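Notebook, folding bench, March
Written by Kurniawati Nasution. Sekar, please read the part about the stop rule, I changed your wording.

9:40. Started with the house rules before powering anything. The old sheet on the wall was made for the bench with one arm and it still says "operator stands at the free side". With two arms there is no free side in that sense, so the sentence is useless. I crossed it out in pencil and wrote: nobody reaches over the rails while the arms are enabled, also not to straighten a sleeve. I know that we all did it. I did it too.

I went again through the risk sheet that Hrynyshyn left with us. It is based on the robot safety documents we had in 2015 and the language is heavy, but the main idea is good. Every task gets its own page, and the page must say who can start the motion, who can stop it, and what the person does with the hands in between. Our laundry task had no page. It was sharing one with the box packing from Revasano, and cloth is not boxes. A box stays where you put it. A garment hangs, slides, catches on a finger joint and comes along when the arm goes home.

So the new page for laundry, first version:

Before enabling. Cables checked along the whole arm by eye and then by hand, both sides. Ties closed. Nothing on the table except the work. Basket on the left and finished pieces at the back right, always, so the person who takes over in the middle of a run doesn't need to ask.

During. One person is the operator and says it aloud. The second person may watch but doesn't touch the keyboard. If the garment goes bad (twisted, half over the edge, under a wrist) we let the motion finish or we stop it. We don't help it.

After. Arms to rest position, disable, and only then collect the cloth. Write the result in the log the same minute, also when it is a bad one.
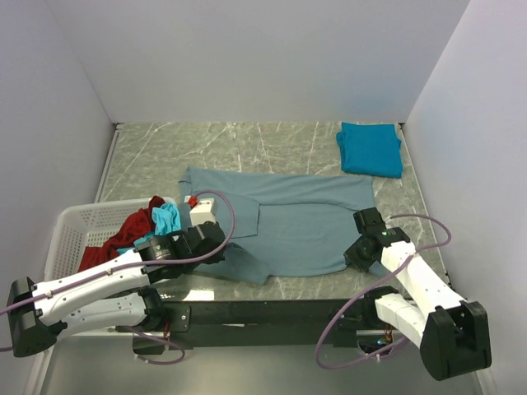 The point where Sekar and I don't agree is what counts as a stop. He wants that any pause of more than 5 seconds is treated as a stop and needs a full restart. I think it is too strict for large garments, the arms wait often between two moves and this is normal behaviour. But I agree that a waiting arm looks the same as a stopped arm, and this is exactly the moment when somebody puts the hand in. My proposal: waiting is motion. Until the operator has said "disabled" and the other person has repeated it, the arms are moving, even if they stand still for a long time. I wrote it like this on the page. Please comment in pen.

11:15. Cable question. The purple ones make a wide loop near the wrists. The loop must be there or the wrist can't turn fully, but a loop is also a thing for cloth to hook on. The Inska guideline only says "adequately secured", and I don't know what to do with adequately. For now the rule is: loop stays, ties are checked at the start of each session, and if fabric touches a cable we write it down as an event, also if it came free by itself. Two in the log until now. I would like to have a number before we start to move ties around - otherwise we only guess.

Colour of the cloth. Steltavside asked for one dark garment and one bright garment in every session so that the results can be compared between sites. Fine with me, but their form has one box for "colour" and everybody writes something different. Grey, blue, grey-blue, slate. I suggest we put a number on the label inside each piece and write only the number.

14:30. Talked with Sekar. He accepts "waiting is motion" if we also keep his restart rule for anybody new, for their first 5 sessions. Good compromise, I added it at the bottom of the page.

Still to do:
print the laundry page and take down the old sheet
labels for the garments
ask Revasano if they want their own page back without our notes on it
tape line on the floor in front of the bench, I need to measure how far the elbows come out first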